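Stolgate is coming to PC, and the demo is out now

6 July 2022

If you only read one item in this issue, please make it this one! Telico has confirmed that Stolgate, the harbor town management game a bunch of you have been writing in about since the first teaser, is getting a PC version, and there's a free demo you can grab today. I've put far more hours into it than I meant to (the dishes can wait) and I'm very happy to report that it feels right at home with a mouse.

For anyone new to it, Stolgate puts you in charge of a cold little port on the edge of a salt marsh. You get a pier, a warehouse with a leaky roof and a handful of townsfolk who all want different things. Ships come in, you decide what gets unloaded and where it goes, and at night you walk the streets and talk to people. That night part is what got me. You can ignore it completely and run the place as a pure numbers game, but the best stuff is hiding in the conversations, and the writing is so much funnier than the trailers let on.

The demo covers the first season, up to the thaw. There are 55 townsfolk in the full game and you'll meet a good chunk of them here, including Masow, the retired pilot who keeps rearranging your dock schedule. Save files carry over to the full release, so go ahead and get attached.

So what's new on PC? Quite a bit. You can remap every key, the camera pulls out much farther than it does on console, and the warehouse screen has been rebuilt so that sorting cargo is one drag instead of four button presses. Telico has also added ultrawide support and a proper text size slider, which my eyes appreciated a lot. Controllers still work fine, and you can swap between pad and mouse in the middle of a shift without going into a menu.
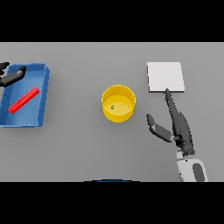
A blue tray with a red bar in it, a yellow bowl and a white pad on a gray tabletop.

I got to trade a few emails with Sofia Fonseca, the lead designer on the PC version, and she was great fun to talk to. I asked why the warehouse changed so much. "We watched people play the old screen with a mouse and they kept trying to pick things up," she wrote. "They'd click on a barrel and pull, and nothing happened, and they looked so sad about it. We started over that week."

She also told me the ledger got a full rewrite. The console game stopped tracking trades after a while and just showed you a yearly total, but on PC you can scroll all the way back to your very first crate of herring. Her own test save has 2220 entries in it. I want to see that town.

The other big addition is Jaber, a second island that opens up once you've paid off the pier. It isn't in the demo, so I can only pass along what Sofia shared - it has its own weather, its own market and a ferry line you have to keep running through the storms. Console players will get it too, as a free update, though the PC version gets it first.

A few notes from my own time with the demo. It ran smoothly on my four-year-old laptop with shadows turned down one notch. The tutorial is a little slow, and you can skip it from the pause menu if you've played before. I had one crash, right after loading a save from the title screen, and it didn't cost me any progress. The music is still wonderful! The accordion tune that plays when a ship rounds the point has been stuck in my head since breakfast.

One tip: build the second crane before you fix the warehouse roof. The game nudges you toward the roof, and the rain does look bad, but damp cargo only loses a bit of value and a line of waiting ships loses you a lot more. I finished my first season with 82 ships unloaded on the roof-first plan and 88 on the crane-first plan, and the second run felt far less frantic.

No release date for the full game yet. Telico will only say it's coming once Jaber is finished, and Sofia was careful not to hint at anything beyond that. The last delay moved it out of March, so I'm fine with them taking their time. The demo is up on Telico's own site and needs no account.

If you play it, write in and tell me what you named your town. Mine is Lower Pudding, and the harbor is a mess.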